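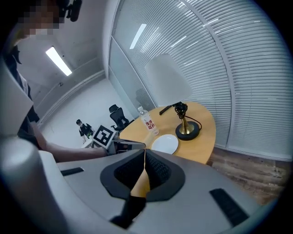

Darard Student Robotics Club: bench session safety checklist, with comments

Project: Prukon (hand-held grippers, pick-and-pour tasks)
Room: Subramaniam Room, round table
Date: July 3, 2021
Checked by: Bhavana Rai
Answering for the project: Bohumila Murín
Form: 1394, the long one

Marks used: OK, OK WITH COMMENT, NOT OK, NOT SEEN. I have stopped using "satisfactory". The last form had it in every box and I don't believe every box.

PART A. TABLE AND ROOM

A1. Table steady, no rocking when leaned on.
OK. Leaned on it myself from both sides.

A2. Nothing on the table that the task doesn't need.
NOT OK. The plate is needed. The water bottle and the lamp are on the same table as the plate and both are in reach of an elbow. The project plan says "clear work surface" in the first paragraph. Either clear it or change the plan.
Reply (B. Murín): The bottle and lamp are part of the setting. We want an ordinary table with ordinary things on it.
Comment on reply: Then say so in the plan, and say who moves the bottle if it goes over towards a cable.

A3. Drinks closed.
OK WITH COMMENT. Cap on. I'd still like drinks kept somewhere else.

A4. Lamp stands firm, flex not under strain.
OK WITH COMMENT. The base is heavy enough. The black flex near the base makes a loop which would catch a sleeve nicely. Coiled cable at the joint looked at and not pulled. Tape the loop down or swap the lamp for one that clamps.

A5. Walkway behind the table open.
OK WITH COMMENT. A person can pass if the office chair is pushed in. Chairs don't push themselves in. Add it to the start-of-session list.

A6. Glass and blinds.
OK. No cracks found in the glazing. Please don't rest grippers against the blinds, whatever the temptation between runs.

A7. Notices readable.
NOT OK. The paper taped to the glass is small print and creased. I had to stand with my nose to it. If it matters, print it larger. If it doesn't, take it down.

PART B. HAND-HELD GRIPPERS

B1. Housing free of cracks and sharp edges.
OK on both. Ran a thumb along all the slots.

B2. Finger pads firmly fixed.
OK WITH COMMENT. One pad moved when I pushed it sideways. I was told it is meant to. I would like to see that written in the build notes, which at present run to two pages and spend most of the first on the name of the project.
Reply (B. Murín): The pads flex by design so they can take up odd shapes. Will add a line and a drawing.

B3. Pinch points known to everyone who picks one up.
NOT OK. I asked three members where a finger could get nipped and had three different answers. One of them was "nowhere". Do the five-minute talk again, with a gripper in the hand.

B4. Wiring held clear of the moving parts.
OK WITH COMMENT. Clear when the gripper is held level. I am less sure once it is tipped over, and in a pouring task it will be tipped over. Recheck at full tilt before the next session.

B5. Marker square mounted firmly, corners not lifting.
OK. It is the one thing on the gripper that everybody looks after.

B6. Weight bearable for a whole session.
NOT SEEN. The plan claims "no fatigue". I asked how this was measured and it wasn't. Change over every half hour until there is something better than a claim.

B7. Two people working at one table: space agreed before starting.
OK WITH COMMENT. They say they call out before reaching across. While I was there they did so twice, and I was standing next to them with a clipboard.

PART C. POURING TASK

C1. Material dry, harmless and named on the task card.
OK WITH COMMENT. Card says "grain". What grain? Somebody may have an allergy, and "grain" won't help them.

C2. Poured over a plate or tray, never over the bare table.
OK WITH COMMENT. There is a plate. It is a small sort of plate with hardly any lip, and a thin stream of grains doesn't need much of a nudge to miss it. A deep tray costs very little. The plan's phrase "spill-free pouring" should go until someone can show me the figures behind it.
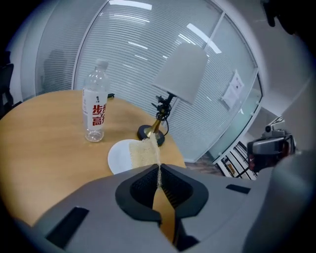 C3. Gripper kept out from under the stream.
NOT OK. Grains and finger joints don't mix. If the task has the stream coming down close to the fingers, the mechanism gets opened and brushed out afterwards, and the person who did it initials the card.
Reply (B. Murín): Agreed. We have a soft brush and will hang it by the table.

C4. Floor swept between runs.
NOT SEEN. I left before the end. Grains underfoot on a smooth floor are the likeliest way anybody in this club gets hurt, well ahead of anything with a motor in it. I'd have put this item first if the form were mine.

PART D. STAND AND RACK

D1. Camera stand steady, feet clear of the walkway.
OK. Doesn't tip with a light push.

D2. Rack loaded low, nothing hanging over the edge.
OK WITH COMMENT. What's on it is low down. Label the packages, please.

PART E. PAPERWORK

E1. Risk sheet up to date.
NOT OK. It was copied from the Erkora entry of last November and still mentions a wheeled base. There is no wheeled base.

E2. First aid box and its key in the same building.
OK. Improved.

RESULT
Sessions may go on, hand-held tasks only, once A2, B3 and C3 are dealt with. A7 and E1 within 5 working days. I'll look at B4 and C4 myself on the next visit and will stay to the end.

B. Rai

Note added by B. Murín: Loop of flex taped. Tray ordered. Task card now says millet.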